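Treturine Seed Library Opens Its Drawers for Another Year

TRIRNEN – The seed library at the Treturine branch opened again in January, and if the line at the front desk was anything to go by, a good many people in town had been thinking about tomatoes since well before the holidays. The doors opened at 9 a.m., and by lunchtime 102 packets had gone home in coat pockets, lunch bags and, in one case, a mitten.

The idea is the same as it has always been. Anyone with a library card may take seeds home in winter, grow them through the summer, and bring some back in the fall from whatever did well. There are no fines and no due dates, and a gardener whose beans were eaten by rabbits is as welcome the next year as one who filled a shelf with jars.

Aliki Deligiannis, who has looked after the collection since it was a single shoebox, spent most of December sorting what came back. This year there are 50 kinds of vegetables, along with herbs and a very respectable showing of sweet peas, which she admits are her own weakness. 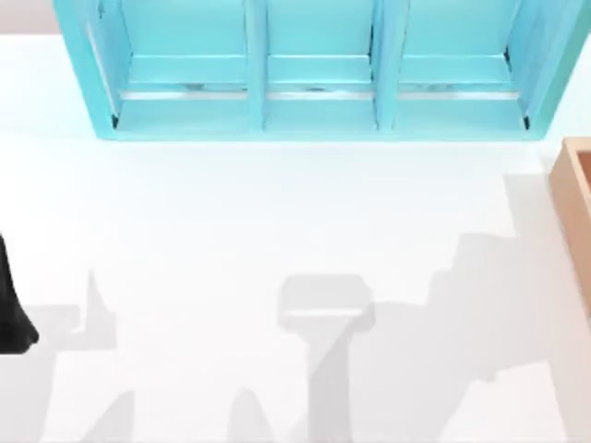
"People apologize to me when they bring back only a spoonful," Deligiannis said. "I tell them a spoonful of lettuce seed is more lettuce than this whole street could eat!"

The favorite again is the Kwan bean, a climbing variety passed along by a family on the north side of town and named for them. It is slow to start and a bit fussy about cold soil, but it keeps on cropping until the first hard frost, and those who grow it tend to talk about it at some length. Only 40 packets were made up this time after a wet September, so the desk is asking for one per household until everybody has had a chance.

New this year is a swap evening in the reading room, where growers can trade extras, compare notes and have a cup of something warm. It starts at 6:30 p.m. on the last evening of the month. Selliron Nursery, just down the hill, has offered 100 paper pots for children who would like to sow something on the spot and carry it home.

Beginners are advised to start with peas, radishes or calendula, and to leave the celery for another year. Growing notes are free at the desk, and returned seed should be fully dry and labeled with the name of the plant and the year it was picked. The collection can be visited whenever the branch is open, through the end of May.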